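About Llorente

Llorente makes and services two-finger hand-held grippers for recording manipulation tasks. We work from a single unit in Drurkport, with a second bench at Prandusholm for repairs. The company was set up by Iker Prieto, who still draws most of the mechanical parts, and Estíbaliz Olmedo, who runs calibration and customer support.

What we supply

The main product is the Leter kit. It contains two grippers, a camera mount for each, spare fingers, a charging lead and a printed setup sheet. Fingers are held by screws and can be changed at the desk with the supplied key. Kits are sold outright or hired by the month. Hire includes one recalibration and replacement of worn fingers.

Each gripper is run through 3000 open and close cycles before it leaves us. Finger alignment is then measured again and the figures go in the box with the serial card. Units outside tolerance are stripped and rebuilt — we do not sell seconds.

Recording service

Customers without their own operators can send us a task list. We record on ordinary desks, among whatever normally sits on them, using small household objects. A puzzle cube is a useful test of grip: the sides are flat, and a badly set finger will turn a layer instead of holding the whole body. Files are checked for dropped frames and returned with the calibration data for the gripper used. 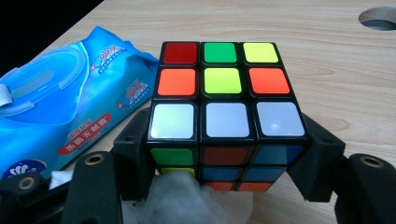 Repairs and spares

Send the gripper with its serial card to the Prandusholm bench. The workshop closes for stocktaking in July.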